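Folding Laundry With the Robot People

March 9, 2019

I've been promising my sister a proper write-up of the Katona open day ever since I got home, and she has now asked three times, so here it is, with apologies to everybody who comes to this blog for the bread.

First, getting there. Trekthorpe is farther out than it looks on the map, and the bus lets you off on the wrong side of the canal, so I arrived pink in the face and 13 minutes after the welcome talk had started (there was still coffee, thank goodness!). The open day was spread over several places, and you picked the demonstrations you wanted from a sheet at the front desk. I skipped the warehouse carts, which had a long line of teenagers in front of them, and put my name down for the one called Household Tasks. I fold laundry every day of my life and I wanted to see what a robotics company could possibly have to say about it.

Quite a lot, as it happens. Bianka Oláh, who leads the Kudau project, met us at the door and asked us to leave our shoes on the rack. What they do is teach by hand. Before a robot ever touches a shirt, a person does the job while holding the same kind of fingers the robot will have, one gripper in each hand, and the recordings from the little lenses are what the robot learns from later on.

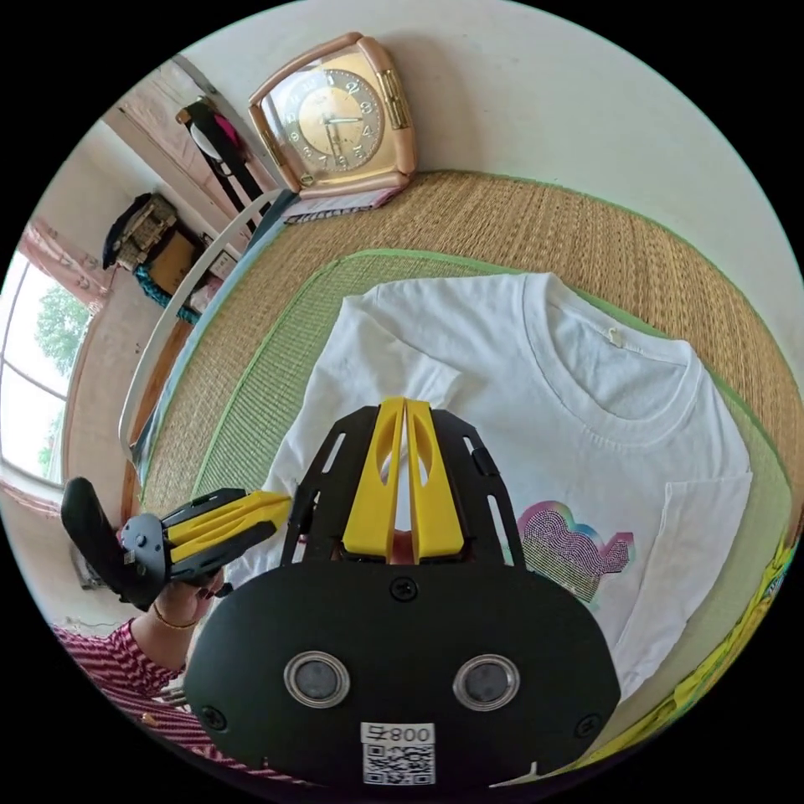 I had imagined something much grander, I'll admit, with cables everywhere and a person in a lab coat. Bianka told us they want ordinary homes and ordinary clothes, and the more ordinary the better, so that the machine doesn't grow up thinking every shirt is the same gray square. She said the goal for the year is 1000 recorded folds, and that by July they hope to have moved on to towels and pillowcases. A man behind me asked about fitted sheets and got a big laugh, though Bianka wrote it down in her notebook all the same.

We were each allowed a turn, and oh my, it is harder than it looks! You squeeze and the fingers close, simple enough, but you can't feel the fabric at all. I kept picking up two layers when I wanted one. My first attempt looked like something out of the bottom of a gym bag, and my second was only slightly better. It made me think about how much my own fingertips know that I never taught them, all those years of sliding a thumb along a hem without looking.

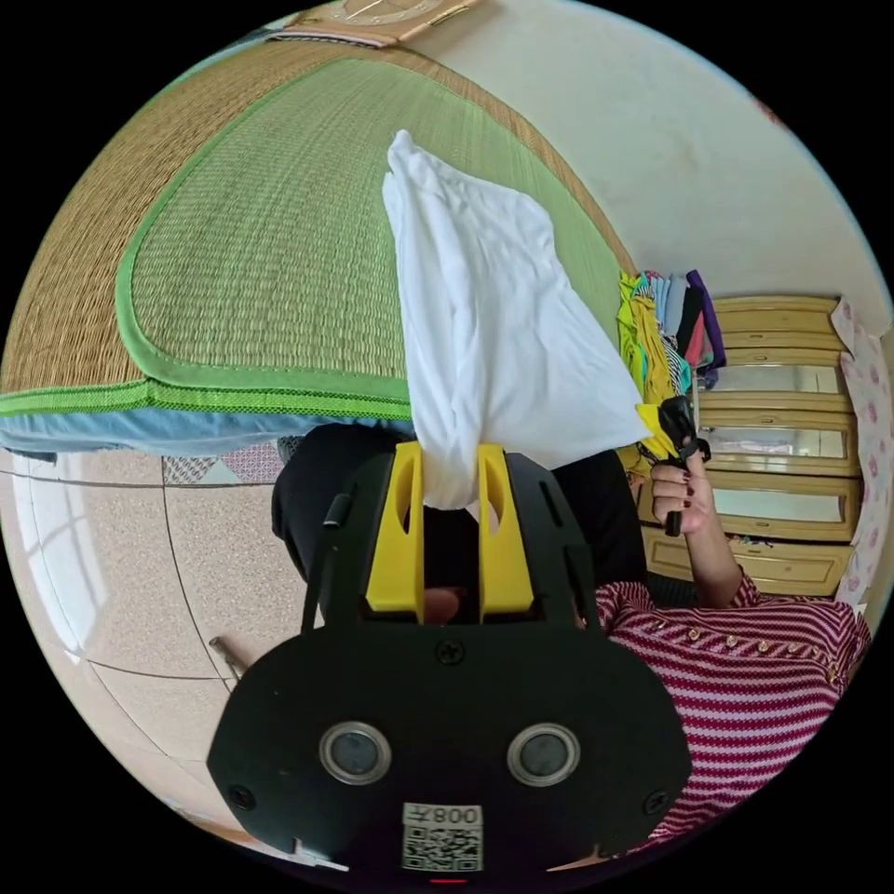
The other thing I asked about was mistakes, whether they throw those recordings away. Bianka said they keep plenty of them, especially the ones where a person grabs badly and then fixes it, and that cheered me up about my gym bag shirt.

On the way out I bought a mug for my sister and shared a bench with a couple from Drirncombe who had seen the warehouse carts and said the line was worth it. Next time, then. The bread is back next week, and it's the rye one.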